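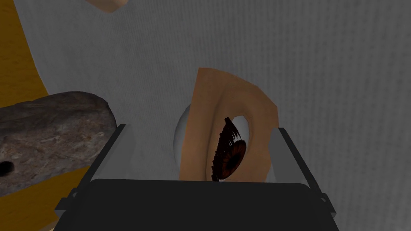
**Ticket:** Gagnon property, Pluruvville, irrigation zone 2 not shutting off
**Opened:** March 1, 2021
**Opened by:** Jocelyn Chisholm, grounds maintenance
**Equipment:** Plivano wall controller, Fivholm inline valves, drip and spray zones
**Status:** Closed, with one follow-up item

## Problem as reported

Zone 2 (front bed spray heads, street side) keeps running after the controller says the program has finished. The owner noticed water on the sidewalk in the morning and shut the system off at the main irrigation valve. The display on the Plivano shows no fault and the schedule looks normal. The other zones start and stop as they should.

The system was winterized in December and turned back on last week. The owner says the front bed was fine last season.

## First check: controller

Started with the program settings. Zone 2 is set for 10 minutes on program A. Programs B and C are blank. No second start time was saved, which would have been the easy answer. Seasonal adjust was at the normal setting.

Opened the main irrigation valve again and ran zone 2 by hand from the panel. Heads came up and sprayed evenly. At the end of the run the display went back to the clock, but the heads stayed up. Pressure dropped a little and then held. After a while the spray was lower than during the run but it did not stop.

Pulled the zone 2 wire off the terminal strip with the water still running. No change. The controller is not holding the valve open. Put the wire back and turned the controller to OFF.

Also checked the common wire while the cover was off. The screw was snug and the copper was clean. The rain sensor jumper is still in place from the fall. Left it alone for now.

## Second check: static pressure

Put the gauge on the hose bib next to the backflow preventer. Reading was 36 psi with the irrigation valve closed. That is on the low side for this street, but the zones all work with it and it is the same as the reading in last year's notes. Low pressure can keep a diaphragm from seating if it is low enough. Did not think it was the cause here, given that the drip zones close fine on the same line.

Asked the owner if anything was changed on the supply side over the winter. They had a plumber in for the water heater. No work on the outside line.

## Third check: valve box

The box for the front bed valve is under the boxwoods next to the driveway. It took some digging to find the lid, since the mulch had been topped up over it. Moved the mulch back and marked the spot with a flag.

The box had silt in the bottom up to the underside of the valve body. Bailed it out with a cup and cleaned around the solenoid and the bleed screw.

- Bleed screw: closed, not weeping.
- Solenoid: hand tight, plunger moves freely, spring present.
- Manual lever: in the closed position.
- Wire splices: grease caps are in good shape, no green on the copper.
- Flow control handle: all the way open.

Closed the flow control handle by hand and the heads went down. So the body itself is sound, and the leak is past the diaphragm.

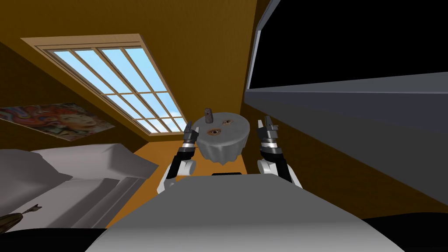 Shut the water off at the main irrigation valve again, bled the zone, and took the bonnet off. The screws came out without trouble. Lifted the diaphragm and found grit on the seat, along with a small piece of gravel pressed into the rubber. The gravel had left a dent on the sealing side. The small port through the diaphragm was partly plugged with fine sand.

Flushed the body by cracking the main valve for a few seconds with the bonnet off. A good amount of sand came out the first time and it ran clear after that. Wiped the seat with a rag and ran a finger around it. No nick or crack that I could feel.

## Fix attempted: clean and reassemble

Rinsed the diaphragm and cleared the port with a piece of thin wire. Put it back with the same spring. Tightened the bonnet screws in a cross pattern and opened the water slowly.

Result: better but not fixed. The zone closed, then the lowest head by the sidewalk kept weeping. Thought at first this was just the line draining to the low point, so I waited and had lunch. It was still weeping when I got back. The dent in the rubber is the likely reason.

## Fix: new diaphragm

Had a Fivholm repair kit for this valve on the truck. Swapped the diaphragm and the spring. Kept the old solenoid.

Ran zone 2 from the panel for the full 10 minutes. All heads up, normal throw, good coverage to the edge of the bed. At the end of the run the valve closed and the heads dropped. The low head drained for a short time and stopped. Ran it again with a shorter manual run and got the same result.

Then ran the whole of program A in order to make sure air and sand had not been pushed into another zone. The head nearest the mailbox had a clogged screen. Pulled the nozzle, rinsed the screen, and put it back on the same arc.

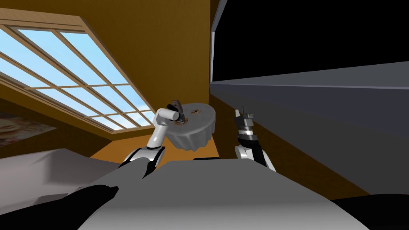
*Round gray piece with wavy edges, next to the left gripper.*

## Cause

Debris in the valve, most likely stirred up when the line was filled at spring start-up. The main valve was opened quickly, going by what the owner told me. When the line fills fast it carries whatever is sitting in the pipe to the first valve on the run, and the front bed valve is first.

The filter ahead of the backflow preventer was checked after the repair. The screen has a tear near the bottom end. It would let gravel of that size go through.

## Follow-up

- Replace the filter screen. Not on the truck, ordered under the Gagnon account.
- Until the screen is in, owner has been asked not to shut off and reopen the main irrigation valve. If it has to be done, open it slowly.
- Leave the flag at the valve box. Crew should keep mulch off the lid.
- Remove the rain sensor jumper at the next visit and test the sensor.
- Add some pea gravel under the front bed valve so the box drains.

## Notes for the next person

The label inside the controller door is wrong. It lists zone 2 as "side yard," which was true before the beds were redone. I crossed it out and wrote "front bed, street side." The side yard drip is now on the terminal that used to be the spare.

Owner called back the next morning. Program A had run overnight and the sidewalk was dry. Closing this ticket. The filter screen will be logged on the same work order when it arrives.

J. Chisholm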